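4.3 Arbeiten am Behälterregal im Automatikbetrieb

Dieser Abschnitt richtet sich an alle, die das Gellik-Modul zwischen Regal und Rollenbahn einrichten. Wer ihn überspringt, liest ihn erfahrungsgemäß am Samstag nach, dann allerdings unter Zeitdruck.

1. Betriebsartenschalter auf »Einrichten« stellen und den Schlüssel abziehen. Der Schlüssel gehört in die Hosentasche, im Schloss nützt er nur dem Kollegen.
2. Behälter einsetzen. Der Rand muss frei bleiben. Beutel und Folien, die darüber hinausragen, hält der Greifer für eine Einladung.
3. Edelstahlflächen im Arbeitsbereich abwischen.

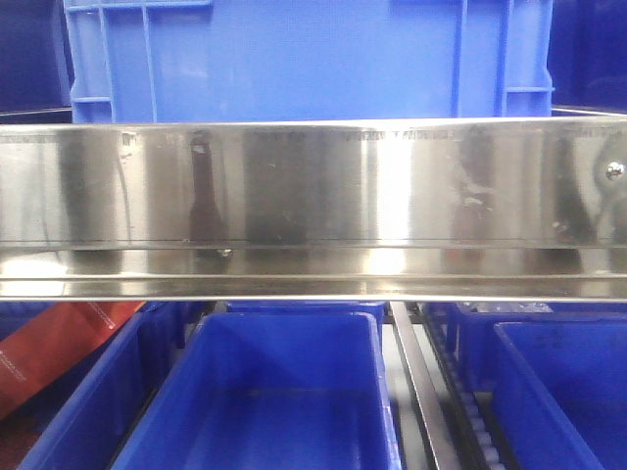

Foto: Vuner Automation, Werk Plenen

Hinweis: Blanker Edelstahl spiegelt. Die Bildverarbeitung erkennt Spiegelungen mitunter als Objekte und verteidigt diese Ansicht hartnäckig. Nach jeder Änderung an der Beleuchtung ist daher der Abgleich nach Abschnitt 4.5 zu wiederholen.

4. Traglast prüfen. Zulässig sind 350 g je Greifvorgang. Die Angabe gilt auch für Teile, die »fast nichts wiegen«.
5. Laufwege freimachen. Lose Kabel am Boden werden verlegt oder abgedeckt – ein Bein, das darüber stolpert, fällt nicht unter die Gewährleistung. 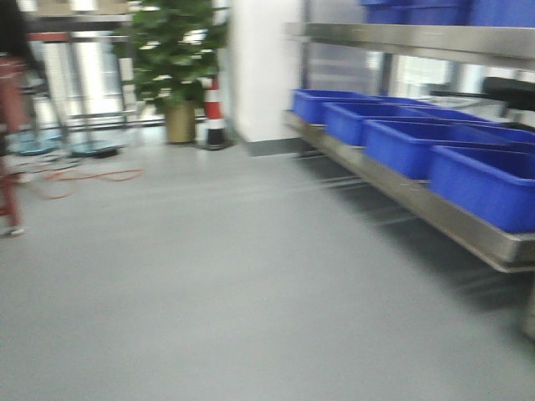 6. Testlauf mit reduzierter Geschwindigkeit starten. Mindestens 2 Personen sind anwesend, eine davon am Not-Halt und ohne Telefon.
7. Erst nach fehlerfreiem Testlauf auf »Automatik« schalten.

VORSICHT: Während des Automatikbetriebs nicht in die Behälter greifen. Auch nicht kurz.

Wartung: alle 3.000 Zyklen, Protokoll an Rangi Tawhiri. Mündliche Protokolle werden nicht angenommen.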